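Celcombe Snack and Gadget Swap: the gallery

The swap at Celcombe was billed as an afternoon for trading unopened snacks and unwanted leads. The poster promised 100 tables and a "festival feel". I have been to enough of these to read a poster with one eyebrow up, and I will say now that I came home with more or less what I took. The coffee was 2 pounds and tasted of the urn.

The pictures are on this page. Click through if your connection allows. Mine took its time. 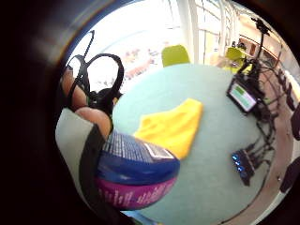
My quarrel with the snack side is the packaging. Every maker seems to believe that a louder wrapper makes a better crisp, and the organisers at Avier had a sheet by the door telling us to "choose with our eyes". I would sooner choose with the list of ingredients, if anyone printed it large enough. Ploston, who run the rival swap each November, at least let you try a bit first.

Furtado had a talk on at half past three called Tidy Wires, Tidy Mind. I stayed for 20 minutes. The advice was to label both ends of every lead and throw out whatever you can't name, and I have heard that since the year 2000 from people whose own drawers I would like to see.
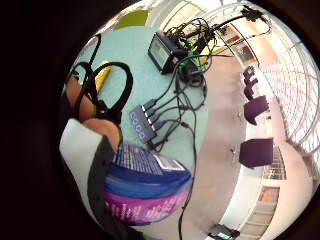

Leads are the part of the hobby that never gets any better. You buy a hub to cut down on clutter, and then you need somewhere to put the hub. I remain unconvinced that four black cables running out of one small box are an improvement on four black cables running out of anything else, blue lights or no blue lights. The bundle further back makes my point for me. Sellers call this sort of thing a tidy set-up, and I'd ask them to find one lead in it and follow it to the far end.

More pictures may go up when I have sorted them. The next swap is in November, at Ploston, and I haven't decided.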